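How do I get a fanned-out stack of sheets square again?

Shayne Hinds
7/12/19
I cut purple sheets for a paper flower class and every stack I make slides out of line. By the time I've carried it across the kitchen it looks like a hand of cards. I've tried tapping it on the counter. The counter is very shiny and the stack just skates off, apparently to start a new life.
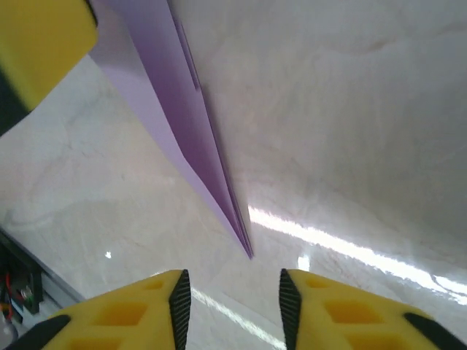 One of the purple stacks on the counter, edges already fanning.

I need 12 of these by class time and would like to keep my temper. Any tricks?

Noeline Waaka
Shiny counters are lovely to wipe and useless for everything else. Put a damp dishcloth down with a cutting board on top, then stand the stack on its long edge and tap it there. Hold it loosely. If you squeeze, you're only locking the mess in place. Once it's even, put a binder clip on the wide end and leave the pointed end alone, as points bend if you so much as look at them.

Rawiri Kereama
I just buy mine already cut.

Lorraine Te Moana
What Noeline said, but do smaller stacks. Also, if yours are plastic film they cling to each other, so bend the whole stack a little and let it go before you tap. Paper doesn't need it. I use a baking pan with a straight corner and push the sheets into that, and my muffins have had glitter in them since February.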